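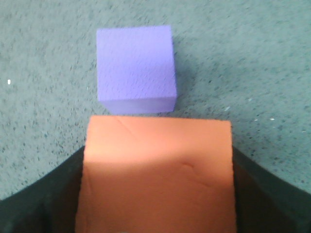

# Projektbericht: Produkttexte für Gürteltaschen und Rucksäcke im Onlineshop

## 1. Wie wir zu dem Thema gekommen sind

Wer schon einmal eine Tasche im Internet bestellt hat, kennt das vielleicht: Man liest den Text dreimal, freut sich auf das Paket, und dann passt die Wasserflasche nicht hinein. Uns ist das im letzten Semester gleich mehrfach passiert, und weil wir im Modul "Mode und Handel" ohnehin noch ein Thema suchten, war die Sache schnell entschieden. Wir wollten wissen, was in einem Produkttext für Taschen stehen muss, damit jemand, der die Tasche nie in der Hand hatte, sich ein brauchbares Bild von ihr machen kann.

Als Partner haben wir den kleinen Onlineshop Gidico gewonnen, der Taschen und Kleinlederwaren der Marken Ziltesar und Zariņš führt und sein Lager in Sturham hat. Dort durften wir im März in das laufende Sortiment schauen und - was uns wirklich sehr geholfen hat - die Taschen selbst ausmessen, aufmachen, umhängen und wieder zurückstellen.

## 2. Material und Vorgehen

Zuerst haben wir 100 bestehende Produkttexte aus dem Shop gelesen und in eine Tabelle übertragen. Für jeden Text wurde eingetragen, ob Angaben zu Obermaterial, Futter, Verschluss, Riemenlänge, Maßen, Gewicht und Innenfächern vorhanden waren. Das klingt trocken und war es an manchen Nachmittagen auch, aber nach einer Weile entwickelt man ein richtiges Gespür dafür, welche Wörter immer wiederkehren. "Geräumig" zum Beispiel! Geräumig ist in diesem Sortiment so ziemlich alles, vom Kartenetui bis zum Wochenender.

Danach haben wir uns auf drei Warengruppen beschränkt:

- Gürteltaschen mit Reißverschluss
- Rucksäcke bis Laptopgröße
- Umhängetaschen mit Überschlag
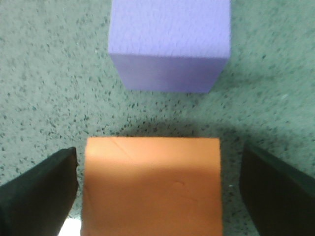

Für jede Gruppe entstand ein eigener Fragebogen, den wir beim Ausmessen ausgefüllt haben. Die Riemen haben wir immer zweimal gemessen, einmal ganz kurz gestellt und einmal ganz lang, denn im Shop stand meistens nur "verstellbar", und damit kann eine große Person genauso wenig anfangen wie eine kleine. Bei den Rucksäcken kam noch die Breite der Schultergurte dazu und die Frage, ob das Laptopfach bis zum Boden reicht oder etwas darüber endet.

## 3. Was uns aufgefallen ist

Am besten waren die Texte bei den Beschlägen. Ob silberfarben oder goldfarben, das stand fast überall, oft sogar schon im ersten Satz. Auch das Leder wurde liebevoll beschrieben, mit Prägung, Narbung und Glanz. Bei den Maßen sah es anders aus. Höhe und Breite waren in der Regel da, die Tiefe fehlte häufig, und gerade bei einer Gürteltasche entscheidet die Tiefe darüber, ob neben dem Portemonnaie noch ein Schlüsselbund Platz findet.

Beim Gewicht gab es eine kleine Überraschung. Ein Rucksack von Ziltesar war mit 700 Gramm angegeben, und genau das zeigte unsere Waage auch. Beim Modell von Zariņš, das wir danebengestellt hatten, fehlte die Angabe ganz, obwohl die Tasche angenehm leicht war und der Hersteller damit doch hätte werben können.

Etwas mühsam war die Sache mit den Fächern. "Mehrere Innenfächer" kann zwei bedeuten oder auch fünf, je nachdem, ob man die Schlaufe für den Stift mitzählt. Wir haben lange darüber diskutiert und uns am Ende darauf geeinigt, nur das als Fach zu zählen, worin ein Smartphone stehen kann, ohne umzukippen.

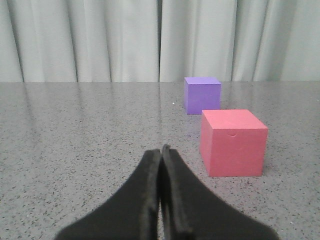
Aus den Fragebögen haben wir dann eine Textvorlage gebaut. Sie beginnt mit dem Taschentyp und dem Obermaterial, danach kommen Verschluss und Trageweise, dann die drei Maße in Zentimetern, die kürzeste und die längste Riemeneinstellung und zuletzt die Fächer. Die Vorlage lässt Platz für bis zu 5 freie Sätze, in denen es ruhig etwas blumiger zugehen darf - wir mögen schöne Produkttexte ja selbst gern, und eine Tasche kauft man selten nur nach Zentimetern.

## 4. Schwierigkeiten

Die Farbnamen haben uns mehr Zeit gekostet als gedacht. "Nebel", "Kiesel" und "Taube" sind im Shop drei verschiedene Grautöne, die sich im Text kaum auseinanderhalten lassen. Wir schlagen vor, hinter dem Fantasienamen in Klammern eine schlichte Farbangabe zu ergänzen, also etwa "Kiesel (hellgrau, leicht beige)".

Außerdem hätten wir die neuen Texte gern noch mit Kundinnen und Kunden getestet. Dafür hat die Zeit im Semester leider nicht gereicht. Gidico hat die Vorlage übernommen und möchte sie zunächst bei den Gürteltaschen verwenden; die Rucksäcke sollen folgen, sobald die fehlenden Maße nachgetragen sind.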